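About the Clolach Robotics Club

Clolach Robotics Club is a student-run engineering club for grades 9 through 12. It meets in Room 2711 of the Fundulau technical building during the school year and holds a build period in August before classes begin. Membership is open to any enrolled student. No prior experience with programming or machining is required.

What We Work On

The club was formed to enter arena-style competitions, and one group of members still does. The larger part of our effort now goes to manipulation: getting a robot arm to pick up, move and put down ordinary household objects. Current work is on cloth. Towels, blankets and clothing change shape whenever they are touched, so a fixed program that works on a block or a bottle does not carry over to them.

The club has two standing projects.

Kamel is our two-finger hand-held gripper. A member holds it, moves it through a task and closes the fingers on the object by hand. A camera mounted on the tool records the whole motion from the gripper's point of view. The finger linkages run on pivot bolts, and the pads are separate parts that can be swapped when they wear. Kamel has been through several revisions. The main changes were to linkage stiffness, to the camera mount and to the placement of the screws, which were hard to reach with a driver in the first version.

Hanano is the software side. It takes the recordings, cuts them into single attempts, tracks the opening of the fingers and prepares the result for training. It also flags recordings that should be thrown out. The usual causes are heavy motion blur, a lens cap left on, or a start marker that was never logged.

How Sessions Run

A recording session takes 50 minutes, including setup. Members work in pairs. One operates the gripper and the other keeps the log, which lists the task, the items used, the surface and any restarts. Roles are switched halfway through.

Tasks are written down in advance on a one-page sheet. A typical sheet specifies a start layout, an end layout and the limits on what counts as a completed attempt. Folding sheets state whether the item begins flat, rolled or crumpled. Sorting sheets state where each item has to end up, but leave the order to the operator. 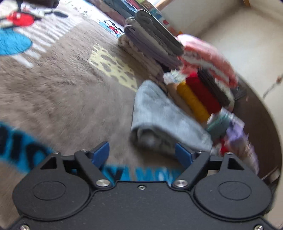
Surfaces are varied on purpose. Early recordings were all made on the same gray bench, and the first trained model failed as soon as it was tried anywhere else. Sheets now call for patterned and plain backgrounds, hard and soft floors, and different lighting. Items are also mixed by color and thickness. A thin cloth on a thick rug is still the hardest case we have, as the pads tend to catch the rug along with the cloth.

After the session the pair uploads the recordings and enters the log into Hanano. Both steps are done before leaving the room. Recordings without a log entry are deleted at the end of the week.

Hardware Group

The hardware group prints and assembles the grippers, maintains the robot arm and keeps the parts inventory. New members start by taking a gripper apart and putting it back together from the drawings. They then check finger travel and pad alignment against the test card. Tools must be signed out. Safety glasses are required at the drill press and the soldering station.

Software Group

The software group maintains Hanano, trains the models and runs the tests on the arm. Work is done in Python. Members who have not used it before complete a short set of exercises first, which generally takes some 2 weeks. All changes are reviewed by another member before they are merged.

Competition Group

The competition group builds one robot per season. It shares the shop with the hardware group and has priority on the printers in the month before an event. Its robot uses a claw derived from the second Kamel revision, with shorter linkages and a motor in place of the hand trigger.

Joining

Students can join at any point in the year. Attend a regular meeting, fill in the membership form and complete the shop safety sheet. The form needs a parent or guardian signature. There is no fee for the manipulation projects. Competition members pay their own travel costs, and assistance is available through the school office.

Donations of Material

We accept clean towels, blankets and clothing in any size. Items with loose beads or sequins cannot be used. Leave donations in the bin outside Room 2711.

Page last updated 20 Mar 2025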